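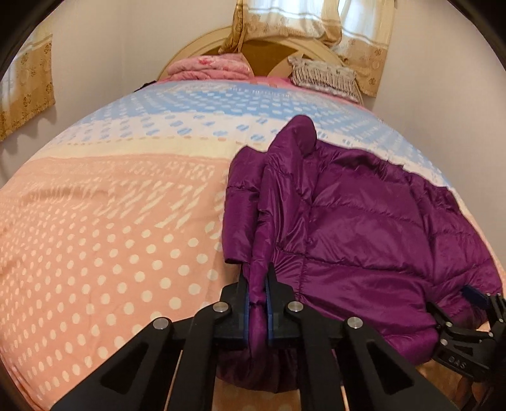 ## Visit to the Mullance Bakery, Surum

February 3, 2023

Members of the Ignacio Baking Society visited the Mullance cookie bakery in Surum at the invitation of its production office. The party of 11 was received at the front office and issued hairnets and coats.

The tour began in the mixing room. Oats, brown sugar and butter are weighed by hand for each batch, and the dough rests for an hour before it is shaped. The oatmeal line was running during the visit - the ginger line was closed for cleaning and could be viewed only through the window.

Cookies are baked in a Stidotar tunnel oven set at 400 degrees for the first section and lower for the rest. Staff explained that the early heat sets the edges. The shift sheet by the oven door showed 1653 trays for the previous day, of which 1038 were oatmeal.

Tasting followed in the staff dining room. Members preferred the plain oatmeal cookie to the iced one, which most found too sweet. Several asked about using less sugar at home and were advised to chill the dough overnight if they do so.

The Society thanks the bakery for its hospitality. A second visit, to include the ginger line, is planned for March. Members wishing to attend should give their names to the office. Closed shoes are required.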